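Wullinlow: The Complete Series (DVD box set)

I've been selling TV box sets out of this little shop for years and I don't get giddy about many of them, but oh, this one! Wullinlow is a slow, rainy crime drama set in a harbor town where the only detective, Hellwig, is also the mayor's ex-wife. It ran for three seasons, got moved to a terrible late slot, and then vanished. I taped half of it off the TV and missed the ending completely.

So now you get the whole thing, 17 episodes on six discs, plus a booklet with the pilot script (the coffee stains are printed on, I love that). Picture's been cleaned up nicely. Sound is a bit quiet in season one, so keep the remote handy.

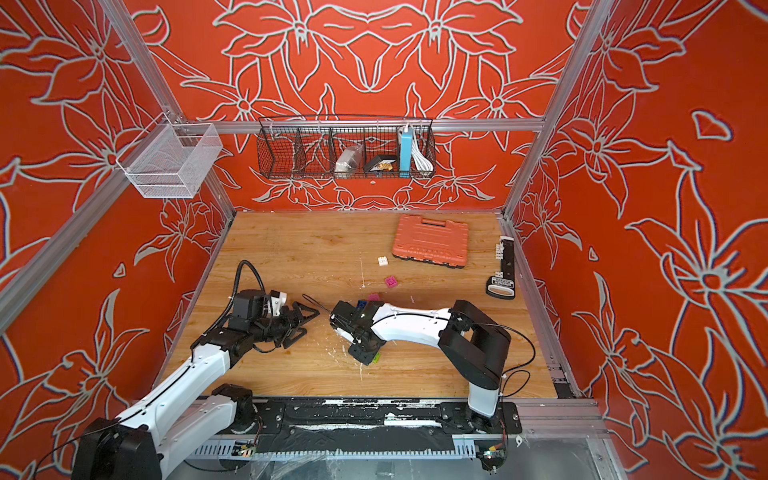
Annelore Ruppert wrote to me that she'd start with episode two and come back to the pilot later, "it's all fog and phone calls and my husband went to bed." I disagree, but okay, fair warning!

Umine pressed only 1,000 sets and I have 46 of them. The subtitles are English and Finnish. No dubbing, and no commentary on season three, sadly.

Price is the same with or without the slipcase, so tell me at checkout if you want it. I ship in a padded box. Orders for December should be in early, please.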